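Review: Halano handheld grippers, pair, with the Drustach practice guide

I bought the Halano pair in September to record cloth handling for home robots. The box includes the Drustach guide, a 40-page booklet of rules for collecting in lived-in rooms. I've read it twice and mostly followed it. The grippers are fine. The booklet is the better part of the purchase.

Rule one says to leave the room as it is. No clearing shelves, no plain sheet over the bed. My older Gasetti manual asked for the opposite, and I think Drustach has it right for cloth work.
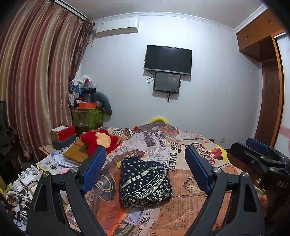
Patterned cloth on a newspaper-print bedspread, between the blue pads.

The rule I argue with is the one on pads: wipe them every 300 grasps. On cotton I'd go longer. On anything fluffy I'd go sooner, and the booklet should say so.

It also wants screens switched off and both tools checked against each other before every session. The check takes two minutes and I no longer skip it.

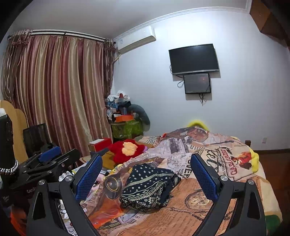

Log sheets are the weak spot. There's one line for fabric and none for whether the cloth started folded or crumpled, so I write that in the margin. Rangi Pomare at Goodwin sent me a longer sheet that has both, and I've used it for the last 2,000 grasps.

Four stars. Half of the missing one is for the log sheet, the other half for the short wrist strap.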